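Home News Interviews Workshop Contact
323 shares 2 comments

The arm that wouldn't let go

I'd been in the Toft workshop maybe a minute when my brother told me not to lean on the bench. Fair enough! It was the bench where, one morning in January, the cloth-handling arm closed its gripper on a folded sheet, started its lift and simply carried on.

"It should've stopped at the top," Dalibor told me. "It kept pulling. I had my sleeve pretty close, and I remember thinking, well, that's a nice shirt."

He hit the stop button and nobody got hurt. The log was less cheerful — the arm thought it was still holding nothing, so it kept looking for a grip it already had.

I asked if that was a software thing. He made a face.

"Everybody wants it to be software. I spent two days on software. It was a cable. Bend the wrist far enough one way and the finger signal drops out, bend it back and it's fine again. You can test that on the bench for a week and never see it."

They had run 3584 picks before the fault showed up (he looked it up for me, a bit proudly). After the new cable went in, he made the wrist do 80 of its worst bends, slowly, with his hand on the button the whole time.

What bothers him more is what the arm did with the missing signal. "No reading meant 'empty' to it. That's my mistake, I wrote that part. Now no reading means stop and call somebody."

And does he trust it again? "With towels, sure. I still stand farther back than I used to."

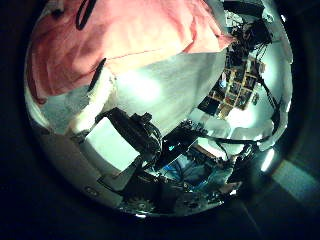
By Svetozár Baláž, 18/02/2022

Cloth work at Toft, with the gripper down at the pink and white fabric. Dalibor wants me to add that he still has the shirt.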